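The desk drawer, and how I finally stopped losing the good scissors

I've been putting off the study for ages. The kitchen I can do in my sleep, the linen cupboard gets a once-over every December before the rellies descend, but the desk? I just kept shutting the drawer on it. Then last month I couldn't find a stamp, and in the hunt for the stamp I found 15 dead biros, a key to a shed we no longer own and half a packet of cough lollies that had welded themselves to a takeaway menu. Enough!

So I gave it a Saturday-ish sort of effort (a couple of hours, kettle on, radio on) and these are the bits I'd do again.

Take the drawer all the way out if you can
Most desk drawers lift off their runners if you pull them to the end and tip the front up a touch. Some have little plastic levers on each side, one goes up and the other goes down, and you'll swear at it the first time. If yours won't budge, leave it in and work from the front. Mine is an old Torelen and it comes out beautifully, but my husband's is screwed in from underneath and I wasn't going down there.

Tip the lot onto a towel. An old bath towel is best, as nothing rolls off and you can gather up the corners if someone needs the table for tea.

Clean it before you get clever
Crumbs first, with a dry pastry brush or a clean paintbrush right into the corners. I used to vacuum, until I vacuumed up an earring back. Then, for a timber drawer, a barely damp cloth with one drop of dish soap, and straight over it with a dry one. Don't soak it! Bare wood swells and then the drawer sticks all winter. Ink stains I've made my peace with. I did try a bit of bicarb paste on a blue blob and it went from a blue blob to a paler, wider blue blob.

If it smells musty, leave it open by a window for the afternoon with a saucer of bicarb inside. And if it drags, rub a candle stub along the wooden runners. My old neighbour Ottar Lindqvist taught me that one, and he did every drawer in his house with the same candle – it must have been about an inch long by the end.

Sort by how often, never mind what it is
I used to keep all the pens together and all the papers together, very proper, and still couldn't find anything. Now whatever I use daily lives at the front: one pen, one pencil, scissors, tape. Weekly things go in the middle. The back is for staples, spare batteries and the passport photos where I look like I've been arrested.

For dividers I cut down cereal boxes and covered them in leftover wallpaper. Gernside do a nice bamboo set for $49 and I had it in my trolley twice, but I can't bring myself to pay that to store rubber bands. Measure the inside height before you buy anything, by the way. I bought trays from Kundent that were a whisker too tall and now they're holding seedlings.
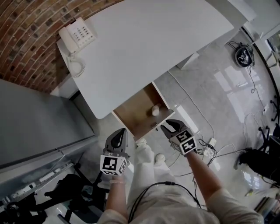 Drawers go wrong from the back, in my experience. You open them a hand's width, grab the scissors and shut them again, and whatever has drifted past halfway may as well be in Tasmania. So once a month I pull mine right open and look in from above, standing up. Small round things are the worst for wandering, like the little white one in this drawer, sitting there near the middle towards the back with all that pale wood around it. Give anything round a shallow dish or a jar lid to live in and it'll stay put.

The top of the desk
Keep it boring. If you've still got a landline with a curly cord, park it at a back corner so you're not dragging the cord through your cuppa. Wipe the handset and the keypad with a cloth that's been sprayed (spray the cloth, never the phone). A cotton bud does nicely between the buttons.

Cords on the floor
These were my real shame. Unplug one at a time, follow it to its end, and put a bread tag on it with the name written in laundry marker. White cords and black cords get different coloured tags at my place. Anything with no owner goes in a shoebox till the end of winter and then off to the e-waste bin at the tip. Power strips should be up off the floor if you mop, and don't bury them under a rug or a bag.

Next on the list is the filing cabinet, which has receipts in it from the Talebi carpet people from two houses ago. If anyone has a trick for a bottom drawer that won't lock, pop it in the comments, I've tried the candle.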